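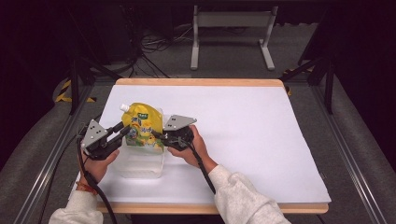
詰め替え用パウチの保管と取り扱いについて

Kelteck生活情報室
更新日:2025年1月2日

当室では、家庭内における消耗品の保管方法に関する資料を順次公開しております。本ページでは、注ぎ口の付いた袋状の容器(以下「口栓付きパウチ」といいます。)を、透明な樹脂製の容器に立てて保管する方法を中心に、購入時の確認、開封、移し替え、残量の管理及び廃棄までの取り扱いを取りまとめました。洗剤、柔軟剤、ハンドソープ等の日用品と、調味料、飲料、ゼリー等の食品とでは留意すべき点が異なりますので、該当する項目をご参照ください。

なお、個々の製品の使用方法及び保管条件は、製品本体の表示に記載されたものが優先します。本ページの内容と表示とが異なる場合は、表示に従ってください。

対象とする容器

口栓付きパウチは、樹脂フィルム等を貼り合わせた柔らかい袋に、ねじ式のキャップを備えた注ぎ口を取り付けたものです。注ぎ口が袋の上辺の中央にあるものと、上部の角に斜めに付いているものがあります。底に折り込みの襞(まち)があり、内容物が十分に入っている間は自立しますが、残量が減るにつれて袋の腰が弱くなり、前後又は左右に倒れやすくなります。角に注ぎ口が付いたものは上部の重さが片側に寄るため、残量が少なくなると注ぎ口の側へ傾く傾向があります。

注ぎ口のない、切り取り線から開封する形式の詰め替え袋については、開封後の保管を前提としていないものが多くみられます。これらは一度に全量を移し替えることを原則とし、本ページで述べる立て置き保管の対象には含めません。

立てて保管する理由

パウチを横に寝かせて積み重ねると、下になった袋に荷重がかかり、キャップの周辺や貼り合わせ部分から内容物がにじむことがあります。未開封であっても、折れ目の付いた箇所が繰り返しこすれると、微細な穴が生じる場合があります。とりわけ引き出しの奥や洗面台の下など目の届きにくい場所では、漏れに気付くのが遅れ、棚板の変色や膨れにつながります。

また、重ねて置いたものは下から順に忘れられます。同じ品を重ねて購入してしまう原因の多くは、在庫が見えないことにあります。立てて保管し、上からでも横からでも品名が分かる状態にしておくことが、漏れの防止と在庫の把握の双方に役立ちます。

受け容器の選定

一、材質
透明又は半透明の樹脂製で、角に丸みがあり、内側に鋭い突起のないものを選定してください。陶器やガラスの容器は、高い棚から下ろす際に落下すると危険ですので、腰より高い位置での使用は避けてください。籐や布の籠は見た目に優れますが、液体を受け止めることができないため、未開封の品に限って使用するのが適当です。

二、寸法
受け容器の高さは、パウチの高さの半分から三分の二程度を目安とします。低すぎる場合は袋が縁を越えて折れ曲がり、高すぎる場合は注ぎ口に手が届きにくく、取り出す際に袋を強く握ることになります。幅は、パウチの底を広げた状態に指が入る程度の余裕を加えてください。余裕が大きすぎると袋が中で傾きますので、その場合は仕切り板を入れるか、空いた部分に別のパウチを並べます。

三、底の形状
底が平らで、穴のないものが適しています。水切り用の穴があるものは、漏れた液を受けることができません。底面に細かな溝のあるものは袋の滑りを抑えますが、液が溝に残りやすく、清掃に手間を要します。

四、ふたの有無
日常的に出し入れする品については、ふたのない容器が便利です。長期の備蓄とする未開封品については、ほこりを避けるため、ふた付きの容器を使用しても差し支えありません。ただし、漂白剤その他のガスを生じるおそれのある品は、密閉容器に入れないでください。

当室が資料の作成にあたり使用した受け容器は、透明な樹脂製の小型のものです。同等の寸法であれば、他の製品でも支障はありません。新たに購入する前に、家庭内で使用していない保存容器等が転用できないかをご確認ください。食品用の保存容器を日用品の保管に転用した場合は、その後、食品用に戻さないでください。

受け容器への入れ方

パウチを受け容器に収める際は、次の手順によってください。

1 キャップが確実に締まっていることを確認します。未開封品の場合は、開封を示すリング又はシールに切れ目がないことを併せて確認します。

2 袋の底の襞を指で広げます。購入直後のパウチは輸送中に底が折り込まれたままのことがあり、そのまま立てると安定しません。

3 袋の両側面を左右の手で下寄りに支え、垂直に下ろします。注ぎ口やキャップだけをつまんで持ち上げると、取り付け部に負担がかかります。片手で扱う場合も、袋の下部にもう一方の手を添えてください。

4 容器の底に着いた後、品名の面を手前に向けます。注ぎ口が角にあるものは、注ぎ口の側を容器の壁に近付けておくと、残量が減った際にも壁が支えとなります。

入れる際に袋を押し込む必要があるときは、受け容器が小さすぎます。内容物に圧力がかかった状態でキャップを開けると、液が勢いよく出ることがありますので、無理に収めず、ひと回り大きな容器に替えてください。

取り出し方

取り出すときも、側面を両側から軽く挟み、まっすぐ上に引き上げます。強く握る必要はありません。袋が容器の壁に張り付いている場合は、外側の水滴又は漏れた液が原因です。壁との間に指を差し入れて空気を通した後に引き上げ、容器の底を確認してください。

手に洗剤等が付いている場合、フィルムの表面は大変滑りやすくなります。手を拭いてから扱うこととし、手袋を使用する場合は、表面に凹凸のあるものを選んでください。高い位置に保管している品は、パウチのみを取り出さず、受け容器ごと下ろし、安定した台の上に置いてから取り出します。

作業を行う場所

移し替えの作業は、平らで水に強い天板の上で行ってください。布製のクロスを敷いた食卓は、こぼれた液がしみ込み、下の木部を傷めることがあります。縁に木を用いた机では、天板の面が水に強いものであっても、縁との継ぎ目に液が入ると染みになりますので、作業は天板の中央寄りで行い、継ぎ目に付いた液は直ちに拭き取ります。

床がカーペットの部屋での作業はお勧めしません。やむを得ず行う場合は、天板より広い防水シートを床に敷いてください。洗剤類がカーペットにしみ込むと、水で拭いても泡が残り続け、乾いた後に汚れを呼ぶ原因となります。浴室又は台所の流しの中に受け容器を置き、その中で移し替える方法が、後始末の点では最も簡便です。

作業の前に、周囲の電源コード類を片付け、足元に物がないことを確認してください。液の入った容器を持ったままコードに足を取られる事故は、家庭内においても起こり得るものです。袖口の広い衣服は、キャップや容器の縁に触れることがありますので、肘の下までまくるか、留めてから作業を始めてください。

移し替えの手順(日用品)

移し替え先の容器は、同一の製品を入れる場合であっても、中身を使い切ってから洗浄し、完全に乾かしたうえで使用することが望まれます。継ぎ足しを続けると、底に残った古い液に雑菌が繁殖したり、水分によって品質が変化したりすることがあります。製品の表示に洗浄しないよう記載がある場合は、その指示に従ってください。

乾燥には時間を要します。ポンプ式の容器は管の内側に水が残りやすく、水を切っただけでは不十分です。容器本体は逆さにして水を切った後、口を上に向けて風通しのよい場所に置き、管は立てて乾かします。予備の容器を用意し、交互に使用すると、乾燥を待つ必要がありません。

注ぐ際は、受け容器の中に移し替え先の容器を立て、パウチの注ぎ口を容器の口に差し入れてから、ゆっくりと傾けます。袋の中ほどを軽く押さえると流れが安定しますが、絞るように力を加えることは避けてください。粘度の高い液は、一度傾けた後、袋の下部に空気が入るのを待ち、再び傾けると、空気と液とがうまく入れ替わります。

移し替え先の容器には、口元まで満たさず、上部に空間を残してください。ポンプの管を差し込んだ分だけ液面が上がるためです。注ぎ終えた後は、注ぎ口を上に向け、液が袋の中に戻るのを待ってから、口の周囲を湿らせた布で拭き、キャップを締めます。ねじ山に液が残ったまま締めると、乾いて固着し、次回に開けにくくなります。

してはならないこと

次の事項は、事故につながるおそれがありますので、必ず避けてください。

異なる種類の洗剤を同じ容器に入れること。特に、塩素系の製品と酸性の製品が混ざると、有害なガスが発生します。容器の中に限らず、受け容器の底に漏れた液同士が混ざる場合も同様ですので、塩素系の製品と酸性の製品は、同じ受け容器に入れないでください。

洗剤等を、飲料の容器又は食品の保存容器に、表示のないまま移すこと。本人が承知していても、家族や来客が誤って口にする事故が起こり得ます。

パウチを電子レンジ、湯せん等で温めること。寒い時期に粘度が増した液であっても、室温の部屋にしばらく置けば、通常は元の状態に戻ります。食品用のパウチで加熱が認められているものについては、表示の方法に限って加熱してください。

空になったパウチに、別の液体を詰めて再び使用すること。口が狭いため内部の洗浄を十分に行うことができません。

食品用パウチの取り扱い

食品を入れた口栓付きパウチは、開封前と開封後とで保管場所が変わるものが多く、日用品より細かな管理を要します。

開封前は、直射日光の当たらない、温度の変化が小さい場所に立てて置きます。こんろの脇、食器洗い機の上、炊飯器の蒸気が当たる棚等は適しません。開封後に冷蔵を要するものは、キャップを締めたうえで冷蔵室に移します。扉側の棚は開閉による温度変化と振動があり、立てたパウチが倒れやすいため、受け容器に入れて庫内の棚に置く方が安定します。

直接口を付けて飲む形式のものは、口を付けた時点から保存がきかないものとして扱い、残さず消費するか、廃棄してください。家族で分ける場合は、清潔なコップに注ぎ分けます。

液体調味料については、注ぎ口に残った液が乾いて固まり、かびの原因となることがあります。使用の都度、清潔な紙で口を拭ってください。布巾を用いる場合は、食器を拭くものと兼用しないこととします。

食品用のパウチと日用品のパウチは、外観が似ているものがあります。鮮やかな色の絵柄が印刷された袋は、遠目には中身の区別が付きません。食品と日用品は、同じ受け容器に入れないことはもとより、同じ棚にも置かないようにしてください。

表示の付け方

受け容器には、品名、開封した日及び保管場所を記した札を貼ります。パウチ自体に直接書き込む場合は、油性の筆記具を用い、製品の表示を隠さない位置に記入してください。フィルムの表面に水気や油分があると文字が流れますので、乾いた布で拭いてから書きます。

札の貼付位置は、受け容器の手前の面の上部とします。透明な容器の場合、下部に貼ると残量の確認を妨げます。貼り直しの多い品には、剥がした跡の残りにくい紙テープが適しています。当室ではTóthの紙テープを使用しておりますが、冷蔵庫内では粘着力が弱まるため、札を容器の縁に挟む方法を併用しています。

移し替え先の容器にも、必ず品名を記してください。使用量の目安、希釈の要否及び応急時の対応が記載された部分は、パウチの廃棄前に切り取り、乾かして保管しておくと、後日の確認に役立ちます。

残量の確認と買い足しの時期

口栓付きパウチは、外側から液面が見えないものがほとんどです。残量は、袋を軽く持ち上げたときの重さと、下部の膨らみによって判断します。家庭用の秤がある場合は、新品の重さを札に控えておくと、より正確に把握できます。

買い足しの時期は、品ごとに定めておくことをお勧めします。ひと月を30日として使用量を見積もり、未開封の予備が1袋を切った時点で購入する方法が、一般の世帯では管理しやすいものと考えられます。安価な時期にまとめて購入する場合も、受け容器に収まる範囲を上限としてください。収まらない分を床や階段に置くことは、つまずきの原因となります。

新しく購入した品は奥に、先に購入した品は手前に置きます。受け容器を棚の奥行きに合わせた細長い形にそろえると、容器ごと引き出して順序を入れ替えることができます。

受け容器の清掃

受け容器は、3か月に一度を目安に空にし、清掃してください。洗剤類は乾くと粘りのある膜となり、ほこりや毛髪を吸着します。

清掃は次の順序で行います。まず、パウチをすべて取り出し、流し又は浴室の床に並べます。次に、容器の底に液が残っている場合は、紙で吸い取ってから水を注ぎます。洗剤の残った容器に最初から勢いよく水を注ぐと、多量の泡が立ち、すすぎに余分な水を要します。その後、柔らかいスポンジで内側を洗い、よくすすいで乾かします。研磨剤入りの道具は、樹脂の表面に傷を付け、曇りの原因となりますので使用しないでください。

もともと曇った風合いに仕上げられた容器は、汚れとの見分けが付きにくいことがあります。指で触れてぬめりがないかどうかで判断してください。

パウチの外側も、底の襞を広げて拭きます。底の折り目に液がたまっている場合は、漏れが生じている可能性があります。乾いた紙の上に立ててしばらく置き、紙に染みが出るかを確認します。染みが出たときは、速やかに内容物を別の適切な容器に移すか、使い切ってください。テープで穴を塞いで保管を続けることは、お勧めしません。

夏季及び冬季の注意

8月は、閉め切った室内や車内の温度が大きく上昇します。買い物の後、パウチを車内に置いたままにすると、内部の空気が膨張し、開封時に液が噴き出すことがあります。袋が膨らんでいると認められるときは、涼しい場所に置いて温度が下がるのを待ち、注ぎ口を顔から離した状態で、キャップを少しずつ緩めてください。食品のパウチが温度の低下後も膨らんだままである場合は、内容物が変質しているおそれがありますので、口にせず廃棄します。

冬季は、屋外の物置や暖房のない土間で、液が凍結し、又は成分が分離することがあります。凍結した品は、解けた後も元の性能に戻らない場合があります。表示に記載された保管温度を確認し、必要に応じて屋内に移してください。

乳幼児、高齢者及び動物のいる世帯において

鮮やかな色の袋とねじ式のキャップは、乳幼児にとって飲み物の容器と見分けが付きません。洗剤等の受け容器は、乳幼児の手が届かない高さ、又は錠の掛かる戸棚に置いてください。透明な容器は中身が見えるという利点がある一方、興味を引きやすい面もあります。戸のない棚に置く場合は、透明でない容器を使用する方が適当です。

高齢の方が使用する場合は、受け容器を胸から腰の高さに置き、札の文字を大きくしてください。キャップが固くて開かないときに歯やはさみを用いることは危険です。Matisのキャップ回しのような、滑り止めの付いた補助具を受け容器の脇に掛けておくと、探す手間が省けます。

犬や猫のいる世帯では、袋をかみ破る事故に備え、床に近い場所での保管を避けてください。

万一、誤って飲み込んだ、又は目に入った場合は、製品の表示に記載された応急の処置を行い、製品を持参して医師の診察を受けてください。

使用後の処理

使い切ったパウチは、キャップを外し、少量の水で内部をすすぎ、逆さに立てて水を切ります。受け容器の角に注ぎ口を下にして立て掛けておくと、水切りの間に倒れません。水が切れた後、底の襞を畳み、下から注ぎ口に向かって巻いて空気を抜きます。

キャップと袋の分別の区分は、お住まいの自治体によって異なります。注ぎ口の根元は袋に溶着されており、手で外すことはできませんが、多くの場合、はさみで切り離すことが可能です。切り離す必要があるかどうかは、自治体の案内をご確認ください。店頭で回収を行っている場合は、回収の対象となる製品と、洗浄の要否を事前に確かめてください。

保管場所ごとの補足

洗面所
湿気が多く、札の文字がにじみやすい場所です。札には透明なテープを重ねて貼ってください。洗面台の下は排水管があり、受け容器の形が限られます。管の左右に小型の容器を分けて置き、管の真下には置かないようにします。

台所
こんろから離れた下段の引き出しが適しています。引き出しの開閉の際に容器が滑る場合は、底に滑り止めのシートを敷きます。

洗濯機の周辺
洗濯機の上に直接置いた容器は、脱水時の振動で移動し、落下することがあります。棚を設ける場合は、縁の立ち上がりがあるものを選び、受け容器を棚の奥の壁に付けて置いてください。

玄関収納及び物置
備蓄用の未開封品に限ります。札に購入した年月を記し、清掃の際に屋内の品と入れ替えます。

関連資料

家庭内の備蓄品の管理表(印刷用、4ページ)
保存容器の材質と耐熱温度の見方
ポンプ容器の洗浄と乾燥
戸棚の棚板に生じた染みの手入れ

本ページの記載内容に関するお問い合わせは、Kelteck生活情報室の問い合わせ窓口までお寄せください。個別の製品の成分及び安全性については、各製品の表示に記載された製造者又は販売者の窓口にお尋ねください。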